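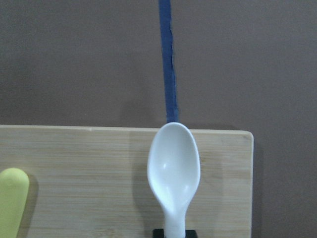
Nevville Community Kitchen, progress report, July

Second report under the Pelkonen grant. Short one this time, we are mid-move on the storage side and the full figures come with the final report.

Where we are

Evening cooking course is running. 11 people signed up for the current round, which is one more than we have stations for, so two share the end counter. Works fine except on pastry night. The six-session format stays. We tried eight in the spring and people dropped off after the holiday, so back to six.

Topics so far: knife basics, beans and grains, soups, eggs. Still to come: bread, and the budget dinner where everybody plans a meal for four and shops for it. The budget dinner is the part people ask about when they sign up. Want to give it two evenings next round if the room calendar allows.

Daytime group for older residents started late. Room was double booked with the tax help desk until the end of May. Running now, smaller than we wrote in the application. Mostly people who used to cook for a family and now cook for one. They asked for freezer recipes so we dropped the planned session on sauces and did that instead. Will note the change in the final report also.

Recipe booklet

Printed 200 copies. Wirard did the printing, came in under the quote, delivery was a week behind. Most of the first box went out through the library and the clinic waiting room. There is a mistake on the lentil page (the water is listed twice, once wrong), so we are putting a correction slip in the remaining copies. Fixed in the file for any reprint.

Spanish version is translated but not laid out. Waiting on the same person who did the English layout, who is away until August.

Equipment

Second oven is in and inspected. Needed a new outlet, not in the original budget, paid from our own reserve so no change to the grant lines. The old range stays for now, two burners are slow to light and the landlord knows.

Ordered replacement knives and two stockpots from Cliltano. Stockpots came. Knives on back order, no date yet. Using the old ones, had them sharpened.

Spending

On track overall. Food costs are over, mainly eggs and butter. Printing is under by almost the same amount. We would like to move the printing leftover to food, please confirm by email if that needs a form. Teacher hours exactly as planned.

Problems

Parking. The lot behind the building closes at 9 pm and the evening group runs over, had one car locked in. Start time moved up to 6 pm, which is tight for people coming from work. Asking the city about a later gate.

Child care during evening classes is still not solved. It comes up on the feedback sheets every round. No money for it in this grant, would want to put it in the next aplication.

Next

Finish the current round. Bread week. Get the Spanish booklet to the printer. Sign-up for the fall opens as soon as the room calendar is out, flyers are drafted.

Receipts are in the shared folder, sorted by month. Two from June are missing and we have asked the store for copys.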